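Hemley Nadska im Test: Was taugt das Handtuch, das angeblich nie hart wird?

Text: Erasto Nyanda

Wer Handtücher verkauft, hat ein Problem: Jeder hat schon welche. Also muss das neue Handtuch etwas können, was das alte nicht kann. Bei Hemley heißt die Serie Nadska, und auf der Banderole steht, sie bleibe »dauerhaft flauschig, auch ohne Trockner«. Das ist eine Behauptung, bei der ich misstrauisch werde, denn ich habe keinen Trockner, dafür sehr hartes Wasser und einen Schrank voller Frottee, das sich anfühlt wie eine Fußmatte.

Gekauft habe ich das Set mit vier Handtüchern, regulär bezahlt, ohne Rabattcode. Auf der Produktseite stand beim Bestellen, dass 91 Prozent der Käufer die Serie weiterempfehlen. Wie viele Käufer das sind und wann man sie gefragt hat, stand dort nicht. Ich vermute: kurz nach dem Auspacken. Frisch ausgepackt empfehle ich auch so ziemlich jedes Handtuch weiter.

Der erste Eindruck

Weich, ja. Sehr weich sogar, und das macht mich bei Frottee immer nervös. Neue Handtücher werden gern mit Weichmachern ausgerüstet, damit sie sich im Laden gut anfassen. Die erste Wäsche holt einen Teil davon heraus, die nächsten den Rest. Was man im Geschäft streichelt, ist also eine Beschichtung, und über die Baumwolle darunter erfährt man wenig. Hemley schreibt zu diesem Punkt gar nichts. Auf dem Etikett steht 100 % Baumwolle, dazu die üblichen Waschsymbole und der Hinweis, man solle vor dem ersten Gebrauch waschen.

Ich habe es trotzdem erst einmal ungewaschen probiert. Das Wasser perlte ab, ich habe es mehr auf dem Rücken verteilt als abgetrocknet. Das ist bei neuen Handtüchern normal und kein Vorwurf an diese Marke im Besonderen. Aber wenn auf der Verpackung »sofort saugstark« steht, dann möchte ich sofort trocken werden.

Die Verarbeitung ist ordentlich. Die Seitenkanten sind doppelt umgeschlagen, die Naht läuft gerade, an den Ecken ist sie sauber verriegelt. Einen lose hängenden Faden gab es, den habe ich abgeschnitten. Der Aufhänger ist aus Webband und sitzt an der kurzen Seite, was ich lästig finde: Das Tuch hängt dann lang herunter und stößt bei uns auf die Heizungsrohre. Mein altes Nasr hatte die Schlaufe in der Mitte der Längsseite. Warum hat sich das nicht durchgesetzt?

Waschen

Gewaschen habe ich durchgehend bei 60 Grad mit dem Pulver von Clerner, immer ohne Weichspüler, denn der legt sich auf die Fasern und macht das Saugen schlechter. Schleuderzahl hoch, danach auf die Leine. Auf dem Balkon, wenn das Wetter mitspielte, sonst im Bad über der Wanne. Ausschlagen vor dem Aufhängen, das ist die ganze Pflege.

Nach der ersten Wäsche lag im Flusensieb so viel Material, dass man daraus einen Topflappen hätte filzen können. Nach der zweiten war es deutlich weniger, danach unauffällig. Wer die Tücher zusammen mit dunklen Sachen in die Maschine steckt, hat hinterher allerdings etwas zu bürsten. Im Beipackzettel steht dazu ein halber Satz, sehr klein gedruckt.

Eingelaufen sind sie auch, und zwar ungleichmäßig. Der Flor ging ein Stück zusammen, die Bordüre ging stärker zusammen. Das kennt jeder, der Handtücher mit gewebtem Streifen besitzt: Irgendwann zieht sich das Tuch an der Stelle in der Breite ein, und beim Falten passen die Kanten nicht mehr aufeinander. Man streicht, man zupft, am Ende legt man es schief in den Schrank und macht die Tür zu. Die Bordüre ist reine Dekoration. Sie trocknet niemanden ab, sie kratzt ein bisschen im Gesicht, und sie ist an fast jedem Handtuch, das man kaufen kann. Waffelpiqué hat das Problem nicht, fühlt sich aber eben an wie Waffelpiqué.
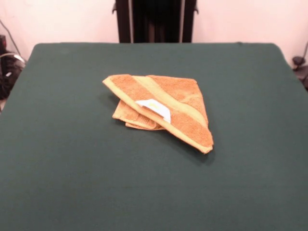
Frottee in Orange, mit blasserem Webstreifen.

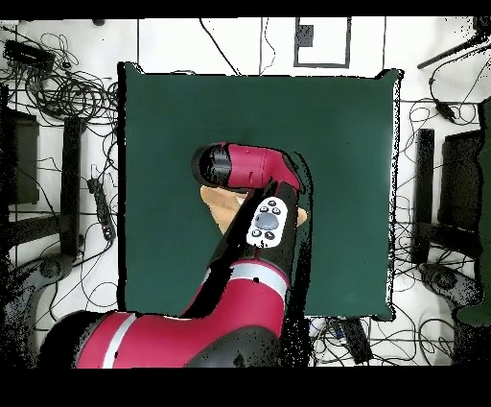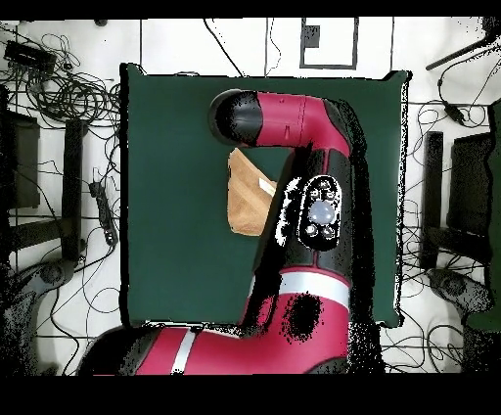

Zurück zur Hauptfrage, der Härte. Frottee wird auf der Leine steif, das liegt am Trocknen ohne Bewegung und am Kalk im Wasser. Im Trockner werden die Schlingen dauernd durchgeschüttelt und stehen wieder auf, auf der Leine legen sie sich hin und bleiben so. Was soll ein Hersteller daran ändern? Er kann längere Fasern nehmen, er kann die Schlingen anders drehen. Hemley spricht von einer »besonders luftigen Schlingenführung«. Darunter kann ich mir nichts vorstellen, und die Kundenbetreuung konnte es mir auch nicht erklären. Man schickte mir den Text der Produktseite noch einmal, freundlich, mit Grußformel.

Im Alltag sieht es so aus: In den ersten Wochen war das Nadska nach dem Trocknen tatsächlich weicher als alles andere an meinem Haken. Das habe ich nicht erwartet und rechne es ihm an. Im Juli, als die Wäsche auf dem Balkon in der prallen Sonne hing, war der Vorsprung weg. Ich habe es neben das alte Nasr gelegt, die Augen zugemacht und beide mit dem Handrücken befühlt. Ich hätte nicht sagen können, welches welches ist. Kräftig durchgeknetet werden beide wieder geschmeidig, das gilt aber für jedes Handtuch auf dieser Welt.

Bei einer Waschladung habe ich Essig ins Weichspülerfach gegeben, den Haushaltstipp aller Großmütter. Das half spürbar, beim Nadska wie beim Nasr. Manche Maschinenhersteller raten wegen der Gummidichtungen davon ab, man sollte also vorher in die Anleitung schauen. Als Argument für ein teures Handtuch taugt der Trick jedenfalls nicht, er funktioniert ja mit dem billigen genauso.

Saugkraft und Trockenzeit

Nach einigen Wäschen saugt das Tuch gut, das muss ich zugeben. Haare, Rücken, Füße, fertig, und es ist noch eine trockene Ecke übrig. Hier merkt man den dichten Flor. Man merkt ihn leider auch danach. Abends um neun geduscht, morgens um sieben noch klamm, und zwar in einem Bad mit Fenster. In einem Bad ohne Fenster würde ich mir dieses Handtuch nicht hinhängen. Dichtes Frottee hält Wasser fest, das ist seine Aufgabe, und es gibt das Wasser eben auch langsam wieder her. Riecht es deswegen schneller? Ich finde: ja, etwas. Das dünnere Nasr hält ein paar Tage länger durch, bevor ich es in den Korb werfe.

Hemley bewirbt die Serie übrigens als »schnelltrocknend«. Schneller als was, würde ich gern wissen. Als ein Teppich vermutlich.

Die Zahl auf der Banderole

Auf der Banderole prangt außerdem die Angabe »2.000 Mal getestet«. Ich habe eine Weile gebraucht, bis mir auffiel, dass gar nicht dabeisteht, was da getestet wurde. Gewaschen? Gerieben? Angefasst? Bei 2.000 Wäschen und einer Wäsche pro Woche würde das Handtuch mich überleben, das halte ich für ausgeschlossen. Auf Nachfrage hieß es, die Zahl beziehe sich auf »interne Belastungsprüfungen«. Damit kann man nichts anfangen. Die Garantie läuft zwei Jahre und schließt gezogene Schlingen ausdrücklich aus, ebenso Farbverlust und »natürliche Veränderungen des Griffs«. Gemeint ist damit genau das Hartwerden, das laut Verpackung nicht vorkommt. Wer das Kleingedruckte formuliert hat, kennt das Produkt offenbar besser als die Werbeabteilung.

Gezogene Schlingen hatte ich bisher eine, am Haken hängengeblieben. Abschneiden, nicht ziehen, dann passiert auch nichts weiter. Ein Loch ist nicht entstanden, Laufmaschen gibt es bei gewebtem Frottee sowieso nicht.

Preis

Das Set kostet doppelt so viel wie die Handtücher von Nasr, die ich vor Jahren gekauft habe und die immer noch ihren Dienst tun. Dafür bekommt man schwerere Ware, sauberere Nähte und ein paar Wochen lang einen echten Unterschied beim Griff. Im Angebot, und Hemley hat ständig irgendein Angebot, schrumpft der Abstand auf ein erträgliches Maß. Den regulären Preis würde ich nicht noch einmal zahlen. Ich habe sogar den Verdacht, dass er hauptsächlich dazu da ist, durchgestrichen zu werden.

Wer einen Trockner besitzt, kann den ganzen Streit um weich und hart ohnehin vergessen. Dort wird jedes halbwegs anständige Frottee flauschig, und man sollte nach Größe, Farbe und Aufhänger kaufen. Wer auf der Leine trocknet, bekommt mit dem Nadska ein solides, etwas träge trocknendes Handtuch, das nach einem Sommer so hart ist wie die anderen auch.

Was mir gefällt: Saugkraft nach dem Einwaschen, Nähte, angenehmes Gewicht in der Hand.

Was mir nicht gefällt: Flusen am Anfang, einlaufende Bordüre, lange Trockenzeit, Aufhänger an der falschen Stelle, sämtliche Texte auf der Verpackung.

Das Gästehandtuch aus derselben Serie habe ich mir nicht angesehen. Nach Auskunft des Kundendienstes ist es aus dem gleichen Stoff, hat aber keinen Aufhänger – gespart wird also auch dort.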